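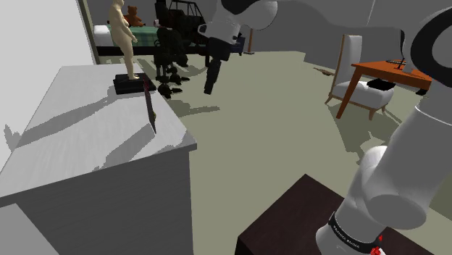
A woman in the row behind me wanted to know whether they had ever let it try something in a real kitchen, with a real dog underfoot, and the young man from Rateck said yes, they do that too, but first it has to get through a great many made-up rooms, and would she mind holding the rest for the end. She did not hold the rest for the end. I liked her very much.

So that was my Saturday! I had been meaning to go to the open day in Allach ever since the flyer came through the door, and then I nearly missed it because the bus stops on the wrong side of the tracks now and I walked all the way around by the lumber yard, in my good shoes of course. Thirteen of us in the ten o'clock group. They gave us stickers with a number on them and coffee in paper cups, which I held on to the whole morning because I couldn't find a bin.

The part I went for was Zotach, the program they use for the practice rooms. I had pictured a sort of factory on the screen, all gray and tidy, and what came up was more like my cousin's spare room. A bed with a green plaid blanket, a teddy bear, a chair with a white seat pulled up to a table, and over on a counter a little statue of a person with nothing on, which got a giggle from the two boys in front. And the big white arm right in the middle of it all, with its fingers hanging down over the floor. There are 459 rooms like it, the young man told us, and the furniture gets shuffled about so the arm can't learn one room by heart. I asked who picks the furniture. He said he did some of it himself, and he went a bit pink, so I wonder if the teddy was his idea.

What I hadn't understood before is that it's allowed to fail as often as it likes in there. He told us one job, putting a cup on a shelf, took it 309 tries on the computer before they were happy enough to move on, and not a single cup to sweep up. I thought of me learning to drive in Dad's station wagon and how much the garage door would have been spared.

After that we went through to the hall for the real one, Marulanda, behind a yellow line on the floor. It picked up a sponge, dropped it, picked it up again and put it in a tray, and we all clapped, even for the drop. It's quieter than I expected, a kind of soft whir, quieter than my refrigerator anyway. One of the boys asked if it could do homework. The woman from my row asked what happens when the power goes out, and then what it costs, and then whether the floor was heated (it was not, I could have told her that).

They let us fill in a card with a room we'd like it to practice in. I wrote down my hall closet, with the ironing board that falls on you. I hope somebody reads them.

Lunch was a pretzel on the platform, and home by about two. Feet sore, left heel rubbed raw. I must call tomorrow about the boiler and take the library book back, and I still have the number sticker on my coat, I just noticed it hanging there by the door.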